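Funda nórdica Groven color crema, opinión después de cuatro meses

21 Nov 2021

Escribo esto rápido porque me lo habéis preguntado tres veces por el blog y siempre digo que mañana. La compré en julio, en las rebajas de Gulport, la tienda de textil que tienen también en web. 28 euros la funda sola, sin almohadas. La bajera va aparte y la mía es de otra marca, de Iko, ya hablé de ella.

Primera impresión: gruesa. Más de lo que esperaba por ese precio. El paquete llegó bien, doblada en un cuadrado muy apretado y con un olor a almacén que se fue al primer lavado. Las marcas de los dobleces no, esas tardaron más. Plancha y paciencia, o dejarla una noche puesta y ya.

El color. En la web pone "crema" y es crema, ni blanco roto ni amarillo mantequilla como me pasó con la de Subramaniam (devuelta, 251 días he tardado en ver el dinero, otro tema). Con azul marino encima queda muy bien. Toda mi ropa de estar por casa es marino, así que contenta.

Lavados. Llevo ya bastantes, a 40, sin suavizante. No ha encogido nada a lo largo, a lo ancho quizá un dedo. Bolitas: pocas, en la zona de los pies, donde roza. Las costuras perfectas menos una esquina, que se me abrió un poco en septiembre y la cosí yo en cinco minutos. No reclamé, pereza.

Arrugas. Aquí va lo malo. Se arruga. No un drama, son arrugas blandas, de las que pasas la mano y casi se van, pero si sois de cama de hotel esto no es para vosotros. Yo la uso además como superficie para doblar la colada, la extiendo y voy poniendo encima lo que sale de la secadora, y para eso va de lujo: las prendas no resbalan y lo oscuro se ve enseguida. En la colcha satinada que tenía antes se me escurria todo al suelo.

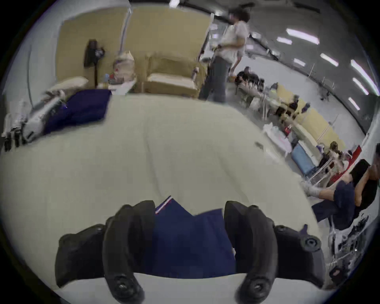
¿Suelta pelusa clara sobre la ropa oscura?

En los dos primeros lavados sí, bastante, y tuve que pasar el rodillo a todo lo azul. A partir del tercero, prácticamente nada. Consejo: lavadla sola al principio, con un chorrito de vinagre si queréis, y sacudidla por la ventana antes de tender.

Sigo. El cierre es de botones, siete, por abajo. Prefiero cremallera pero los botones al menos no se atascan. Uno venía flojo. Los ojales muy justos, las primeras veces cuesta, luego ceden. No trae cintas por dentro para atar el relleno y eso sí lo echo en falta, porque el edredón se me va a una punta y amanezco con la mitad de arriba vacía. Le he cosido yo dos cintas y arreglado. Que en una funda de este precio no las pongan... en fin.

Temperatura. En agosto la usé sin relleno, como sábana gorda, y bien. Ahora con el nórdico de invierno también bien, no da esa sensación de plástico de las de microfibra. La etiqueta dice algodón y yo me lo creo por cómo seca: lento. En noviembre, tendida dentro de casa, casi 28 horas. Si no tenéis secadora comprad dos, o lavadla el viernes.

Manchas. Café una vez. Jabón de lagarto y agua fría, salió. De bolígrafo no salió, sigue ahí, queda del lado de la pared y no la veo.

Comparada con la de Iko a juego, que cuesta más del doble: la de Iko es mas suave, eso no lo discuto, y plancha mejor. Pero la Groven aguanta más trote. Para una cama de invitados o una habitación donde la cama hace de mesa para todo, me quedo con la Groven sin pensarlo mucho.

Lo bueno: color fiel, grosor, no resbala, precio en rebajas.
Lo malo: arrugas, sin cintas, tarda en secar, botón flojo.

Le pongo un 7,5. Repetiría, seguramente en gris si lo sacan. En Gulport me dijeron que en enero llega más stock, así que si no os corre prisa esperad a ver si la vuelven a bajar. Las fundas de almohada de la misma serie no las he probado todavía, cuando las tenga lo cuento.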